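# Protéger une table avec du papier kraft (sans colle ni punaises)

Je bricole sur la table du salon depuis des années, et le plateau en porte les traces ! Alors voilà ma méthode, celle que j'aurais bien aimé connaître avant l'épisode du vernis.
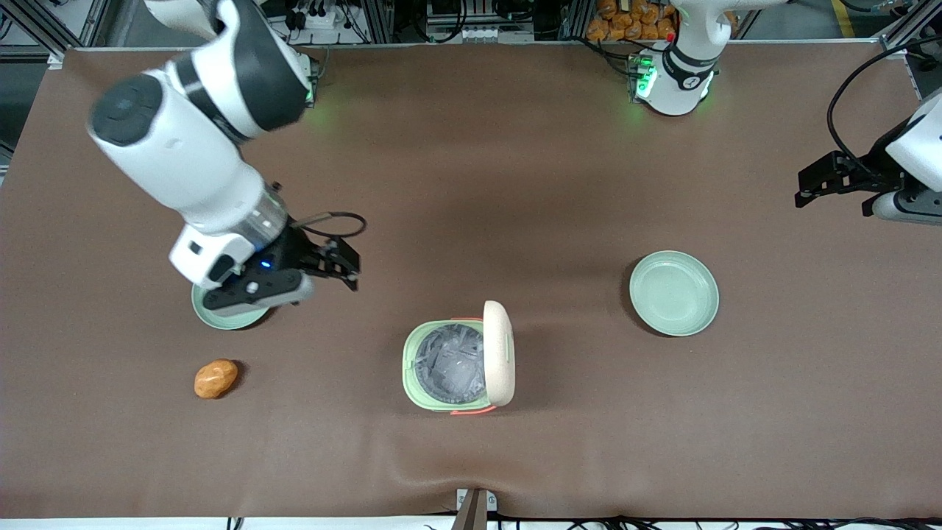
*Une surface brune bien étalée, avec quelques petits plis dans le bas.*

## Ce qu'il faut

- un rouleau de kraft épais (j'ai trouvé le mien chez Debnath)
- du ruban de masquage
- un chiffon humide et un chiffon sec
- des ciseaux

## On y va

1. Passez le chiffon humide sur la table, puis le sec. La moindre miette fera une bosse, je vous jure.
2. Déroulez le papier en laissant dépasser une bonne largeur de main de chaque côté.
3. Retournez-le, face bombée vers le haut : il s'aplatit presque tout seul.
4. Scotchez un petit côté dessous, tirez doucement, puis scotchez l'autre. Les longueurs viennent en dernier !
5. Aux coins, repliez comme pour un paquet cadeau.

Pour les plis, mon amie Gülizar repasse le papier à fer tiède, sans vapeur. Moi j'ai la flemme, je pose deux gros dictionnaires et je vais boire un café.

Côté durée de vie, ma dernière feuille a tenu depuis mars (peinture, colle à bois, un peu de confiture…). Pour l'aquarelle, par contre, glissez une toile cirée dessous, le kraft boit tout.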